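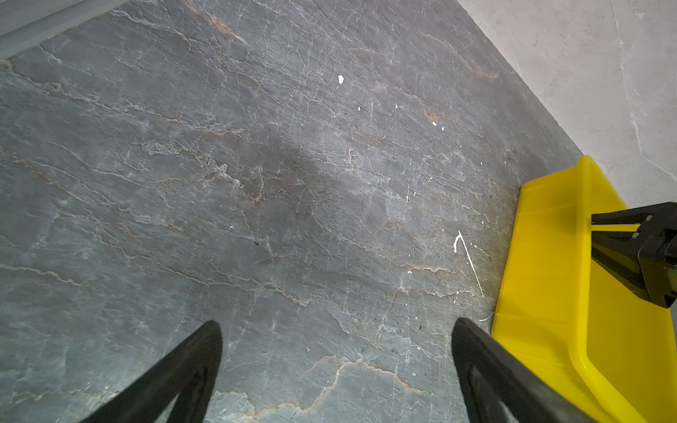

Krishnamoorthy Thampi had been paid to sweep floors before, in his first year at Clusesden, and it had taken him less time to learn than the form he was now filling in about it. He put the form down and took hold of the handles again. On the screen the grey stone came up very close, with its white veins, and the yellow dustpan sat off to the right where the other gripper had it by the handle. Between the open fingers and the lip of the pan lay the rubbish, a few white specks and one scrap bent like a hook. He had already decided that the scrap was going to be trouble. It was the same colour as the veins.

"Whenever you like," said Ingvar Hauksdóttir from the other desk.

"Am I meant to do it well, or the way I'd do it?"

"Just do it the way a person would."

"A person would use a brush."

She wrote that down, or wrote something down. Ingvar had come over from Plusholm in June with a plan, and the plan was called Vashisht, and it needed 100 clean runs of a man tidying a floor by remote control. After that, she said, the arms would know how. Thampi had asked her what they would know. She had said it was hard to put into words, and he had thought, yes, I expect it is.

He moved his left hand an inch. Under the camera the floor slid by.

"What if I do it badly?" he said. "Does it learn badly?"

"We mark the bad ones."

"And who marks them?"

"I do."

"So it learns what you like."

"It learns what works, Krishnamoorthy."

He had worked at Cleltberg before this, on the packing line, where they had also been told that the machine would learn what worked. What it had learned was to wait for Thampi. Whenever a box went in crooked it stopped and held still until he came and put it straight, and in the end the managers wrote that down as a success. He told this story to Ingvar most mornings. She had stopped laughing at it, which he took as a sign she was beginning to think about it.

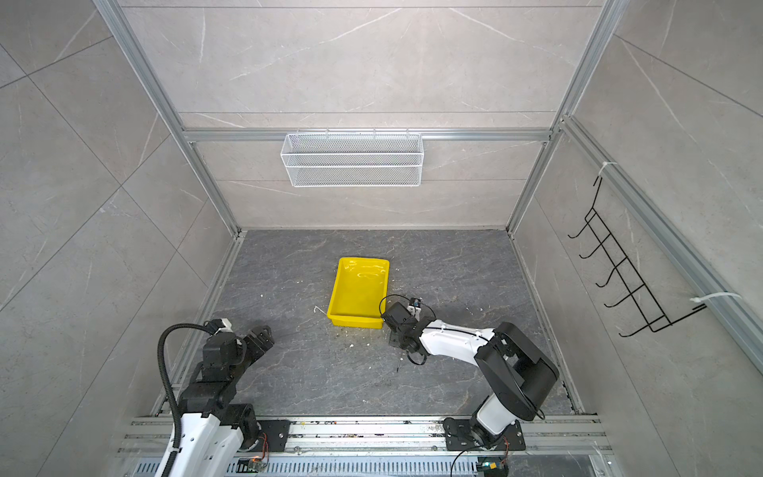
The other screen gave the view of the whole pen, and he looked at it when his neck hurt. Ingvar preferred this one. She said you could see the intention in it. Thampi could see two arms on a rail and a wire basket on the back wall with nothing in it. The left arm was hanging over bare stone, well away from anything, and the right one had its gripper up against the corner of the yellow pan like a man leaning on a bar. If there was intention there he would have liked it pointed out. There were crumbs all round the pan and not one that he could see inside it.

"That's 99," Ingvar said. "One more and you can go home."

"Did you mark the last one?"

"I marked it good."

"I dropped it twice."

"You picked it up again. That's useful. It needs to see somebody recover."

He thought about that. He thought about a machine in somebody's kitchen in 2054, dropping a crust twice and picking it up on the third go, with a small stop in the middle where an old man from Clusesden had scratched his ear. It would do the stop every time. They would take it for thinking.

"Can I ask for something?" he said.

"Of course."

"When you send it off, put my name on the stop."

She looked up from the desk. "What stop?"

"Run 3," he said. "And most of the ones after."

She scrolled back, and watched, and scrolled back again. He could see her lips moving a little as she timed it. It was gone six and the heating had clicked off. He took the handles, brought the fingers down over the hooked scrap, and held them there a good while longer than he needed to.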